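Saying sorry sooner: how one hospital group is changing its response to harm

When a patient is injured during treatment, the first conversation with the family often takes place in a corridor, late in the day, between people who are all tired. What is said in those few minutes can shape everything that follows, including whether the family later seeks the advice of a solicitor.

The Kinyua hospital group has spent the past three years trying to improve that conversation. Its disclosure programme, known internally as Uven, requires a senior clinician to meet the patient or family promptly after a serious adverse event, to set out what is known, and to apologise. Legal staff do not attend the first meeting. A written account follows, and the family is given the name of one person who will remain their contact until the matter is closed.

Dr Felista Swai, the group's director of patient safety, was a consultant anaesthetist before she took up the post. She recalls being advised, early in her career, to say nothing to the relatives of a patient whose operation had gone badly.

"I was told that an apology was an admission," she says. "I did as I was told, and I have regretted it since. The family had to make a formal complaint in order to learn things I could have explained to them over a cup of tea."

The belief that an apology amounts to an admission of liability remains common among doctors, although many jurisdictions now have legislation that protects expressions of regret in whole or in part. The extent of that protection varies. In some places it covers sympathy only; in others it extends to a statement of fault. Clinicians who work across borders, or who have trained in one system and practise in another, are often unsure where they stand.

Uncertainty of this kind tends to produce silence. A staff survey carried out before the programme began received 3,074 responses, and the most frequent comment from doctors was that they did not know what they were permitted to say. Nurses raised a different concern. Many had been left to answer questions from relatives after the medical team had moved on, without having been told what the doctors had already disclosed.

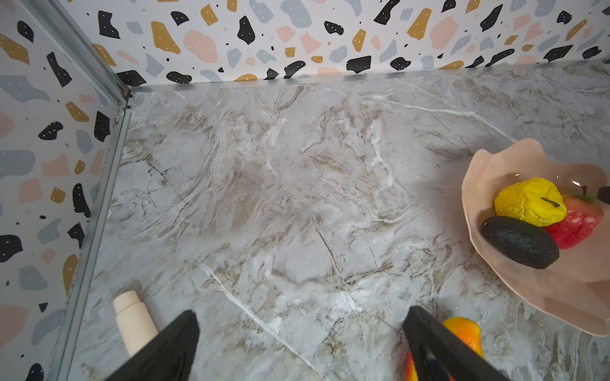 The training that resulted is compulsory for consultants and ward managers, and takes two days. Participants rehearse difficult meetings with actors, some of whom are instructed to be angry and others to say almost nothing. The silent ones are generally considered harder. A second module deals with written communication, including the drafting of letters that do not read as though they have passed through several departments before reaching the person to whom they are addressed.

Muthoni Swai, a mediator who helped to design the course and is no relation to the director, believes that the letters matter more than hospitals suppose. Families keep them, she says, and read them many times.

"A phrase such as 'we are sorry if you feel' will undo a good meeting," she says. "People notice the 'if' immediately."

Insurers have watched the programme with interest and some caution. Ollberg, which provides indemnity cover to the group, initially asked to be notified before any disclosure was made. That condition was dropped after the first year, and the insurer now receives a report once the meeting has taken place. It continues to require that offers of compensation be agreed in advance.

Early offers are the most contested part of the scheme. Where an internal review concludes that care fell below an acceptable standard, the group may propose a settlement before any claim is lodged. Supporters argue that this spares families years of litigation. Critics, among them several claimant lawyers, point out that a person who has recently been injured is poorly placed to judge what an injury will cost over a lifetime. The group has responded by paying for independent legal advice in every case in which an offer is made - a change that was resisted at first on grounds of expense.

Dr Swai is careful about the conclusions she draws. The number of claims has fallen since the programme began, but claims take a long time to emerge, and other changes to surgical practice were introduced over the same period. She is more confident about the effect on staff. Requests for peer support after an adverse event have risen, and she regards this as a sign that doctors are more willing to acknowledge their own distress.

The records system has been slower to adapt. Incident reports are entered in Priker, the software used across the group, which was built to log events and has no field for recording what a family has been told. Staff have been attaching separate notes. A revised version is due to be tested in November on a small number of wards, with maternity and emergency care to follow.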